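Galerie: Datenaufnahme Kleinteile, Station Clendulitz
13 September 2021

Für das Lernverfahren im Projekt Landale werden Greifbewegungen an kleinen Teilen aufgezeichnet. Pro Aufgabe sind 30 Durchläufe vorgesehen, 23 liegen für die erste Aufgabe vor. Fehlversuche bleiben im Datensatz und werden gesondert markiert.
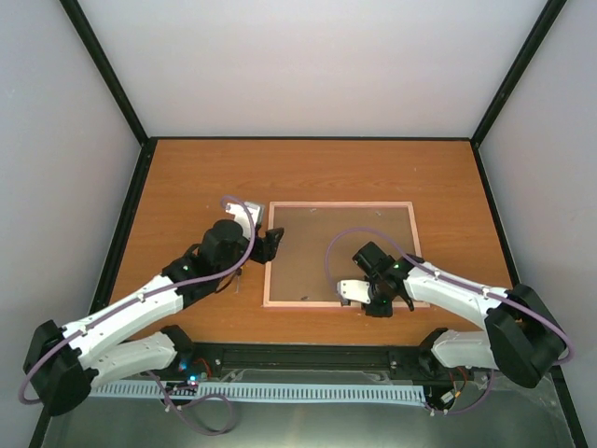 Altusex fragte dazu an, ob die Fehlversuche beim Training gleich gewichtet werden; bei wenigen Durchläufen verschiebe das die Greifhöhe merklich.

Zweiarmiger Aufbau über dem Holzrahmen, kleine graue Teile auf der Bodenplatte. Der linke Greifer steht ohne Teil über der linken Rahmenleiste - der rechte ist nach unten gerichtet.

Die Aufgabe mit Übergabe zwischen den Armen folgt im November.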